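Why Is a Metal Table So Shiny?

Have you ever leaned over a stainless steel table and spotted a blurry version of your own face looking up at you? Maybe you've seen one in a school kitchen, or through the window of a bakery. They're some of the best tables around for finding reflections!

Steel is mostly iron, and plain iron goes rusty and orange when it gets damp. So steelmakers mix in another metal called chromium. It joins up with oxygen from the air and makes a see-through skin over the steel, far too thin for you to feel. If you scratch it, the skin grows back all by itself – how cool is that?

Now for the shine. Light bounces off metal really well. On a mirror, which is super smooth, it bounces off so neatly that you get a sharp picture. A brushed steel table has lots of tiny lines rubbed into it, and those lines spread the light out. Ceiling lights turn into long bright streaks.
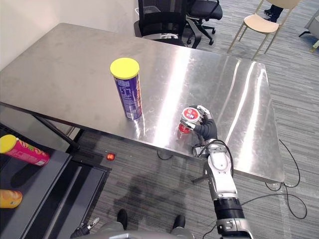
Colors bounce too. Put something red close to the steel and you'll get a red glow in the metal underneath. Stand a tall snack can on the table and a faint upside-down can appears below it, as if it were standing on a frozen pond!

Shiny metal is also brilliant at showing smudges. Your fingertips leave a little bit of natural oil wherever they touch, and water drops can leave spots when they dry up, thanks to the minerals that were in the water.

Try it at home! You need a clean steel spoon, a red cup and a lamp. Hold the spoon near the cup and hunt for the red. Next, press your thumb on the spoon and tilt it under the lamp until your print shows up. Then flip the spoon over and look at your face on both sides. One of them will be upside down – can you find out which?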